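Workshop Tips: Getting Along with the Software on a Two-Armed Bench

Ritu Semwal asked me back in May to write down the small habits we've picked up for programming pick-and-place work, and I kept putting it off because most of them feel too small to print. But we've had three new people start at Driruncombe since then, and I have found myself saying the same things over and over beside the bench, so I may as well say them once in here and save my voice. Skip whatever you know already!

Name your shelves and mats before you name your parts. When you sit down with the planner (we use Merum, but any of them will do this), the temptation is to start with the bracket or the block or whatever it is you're picking up. Start with the places. Give each shelf, each mat and each crate its own coordinate frame, with a name a tired person can understand, like "left shelf low." Then teach your parts relative to those. If somebody bumps the shelf, you re-teach one frame and everything on it comes along. I once had 33 separate taught points on a single job, all measured from the base of the arm, and a shelf got nudged by the width of a finger. That was my whole afternoon.

Put the bench covering in the collision model. People remember the table and forget the cloth on top of it. A cloth has folds, and a fold can stand up higher than a thin metal strip. I add a flat box over the whole work surface, a little thicker than the cloth, and let the fingers go inside it only during the last bit of the approach. It makes the planner a touch slower and me a great deal calmer.

Sweep the mat, then take your background picture. If your part finder works by comparing the bench to a stored picture of the empty bench, every crumb in that picture is there for good. Lint, bits of tape, a thread off a sleeve — the software will take them for bench, and when you finally clean up it will report something new where the crumb used to be. Brush first, store second. And store a new one whenever you change the cloth, even if the new cloth looks the same to you.

Shiny parts want a second look. Bare metal throws the ceiling lights straight back at the camera, and the edge the software finds may be the edge of the glare. What works for us is taking 2 shots from slightly different wrist angles and keeping only the edges that turn up in both. Harsh Lodhi wrote us a little filter for this, which he calls Emine, and it is about the dullest piece of code you ever saw and I would not be without it. If you can't move the wrist, try shortening the exposure until the part looks too dark to your own eye. The finder usually likes it better.

Let the wrist camera know about its own fingers. On most of our setups the fingers take up a good share of what the wrist camera sees. Make a mask for them with the hand open, another with it closed, and a few in between, and have the software choose the mask by the finger position it reads back. One mask for everything will either hide your part or find you a lovely dark "part" that turns out to be a knuckle. (I have tried to pick up a knuckle. It doesn't go anywhere.)

Plan for two arms with one clock. If both arms reach over the same mat, don't run them from two scripts and hope. Put them in one plan and mark the shared middle as a zone that only one arm may hold at a time. Write down in the script which arm gives way, too, or some day they will both wait politely for each other until you come back from lunch.

Crates are harder than trays. The walls get in the way of the knuckles long before the fingertips arrive, so check the whole hand against the rim and come in from straight above whenever there's room. For a part leaning in a crate, I let the planner offer up to 400 approaches and throw out any that pass near the rim. It sounds like a lot, but it's done before you've found your coffee.

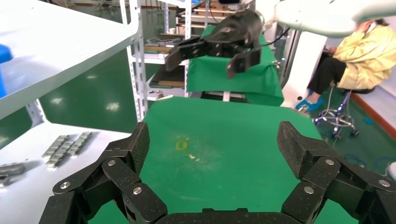
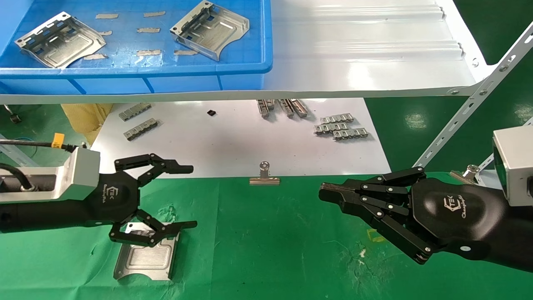
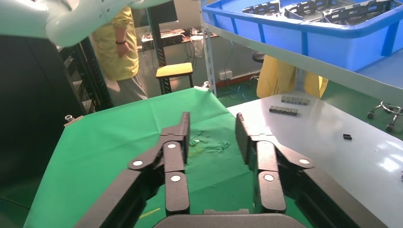 Metal parts and a crate on the white shelves, and small blocks on the white tabletop.

Workshop Notes, page 33Keep people in the picture, or rather in the plan. If somebody is likely to stand or sit within reach, give the floor there a slow zone and leave it switched on during testing. We used to turn ours off to save time and then forget to turn it on again. Now the slow zone is the default in Goel, our launch tool, and you have to type out a whole sentence to get rid of it. I grumbled when Ritu put that in. I have stopped grumbling.

Save the log even when the run went well. A good run is what you'll want to compare with when next month's goes bad, and by then you won't remember what the grip force used to look like. Keep the log, the mask files and the background picture together in one folder, and put the name of the part first so the folders sort themselves.

If you have a trick of your own for soft cloth and thin strips, please leave a note in the tray by Harsh's desk. I'd love to have it for the next page.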